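Part 2: Folding and stacking on the bed

I wrote the first version of this guide for my housemate Vega Iglesias, who does laundry about as often as I change my tires, so forgive me if some of it sounds bossy. You'll want the bed made before you start. A fitted sheet with wrinkles in it will fight you the whole way, and you'll end up folding those wrinkles right into your T-shirts.

1. Smooth the bedsheet flat with your forearm, working from the pillow end down. Tuck in anything loose.

2. Dump the clean laundry at the foot of the bed, or leave it in the basket if you've got a cat. (I had a cat. Lesson learned.)

3. Pull out towels first and fold them in thirds the long way, then in half, then in half again. They make a good solid base for the pile.

4. Fold the light, flat things next – tops, pillowcases, pajama pants – and put them on the towels with the folded edge facing you.

Note: Keep the pile over to one side. If you build it in the middle of the bed you'll be reaching around it for the rest of the job, and sooner or later an elbow gets it.

5. Leave hooded things for late in the game. Lay the garment face down, smooth it, and bring the sleeves straight across the back. Fold the hood down over the shoulders so it lies inside the fold when you bring the bottom hem up.

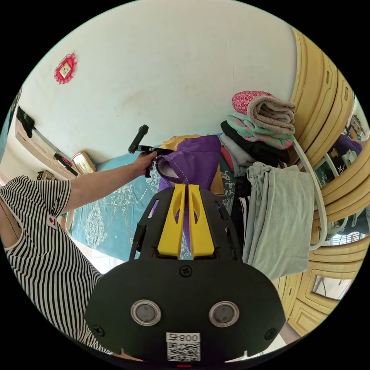

Do hooded things go in the pile with everything else?

They can go on the very top, but I'd give them their own spot. Hoods are thick at one end, so two of them stacked the same way will lean. Turn the second one around so its hood sits over the first one's hem and they'll even each other out.

6. Check anything with contrast stitching along the edge before you fold it. A popped thread is easy to spot while it's lying flat and a pain to find later in a drawer. Set those aside for mending.

Caution: Don't press down hard on the finished pile to make it shorter. You'll get creases across the middle of everything, and the towels will puff right back up anyway. Split it into two piles and carry them separately!

7. Slide one hand under the bottom towel, put the other flat on top, and lift straight up. Keep your chin out of it. I used to steady the pile with my chin until I got toothpaste on a clean pillowcase.

Note: Natsumi Mizuno tells me she rolls her hoodies and stands them up in the drawer like loaves of bread. I tried it for most of December and my drawer wouldn't shut, but hers is deeper than mine. If you've got the room, roll from the hood end down and skip step 5.

8. Put the piles away before you go looking for missing socks. The socks are Part 3.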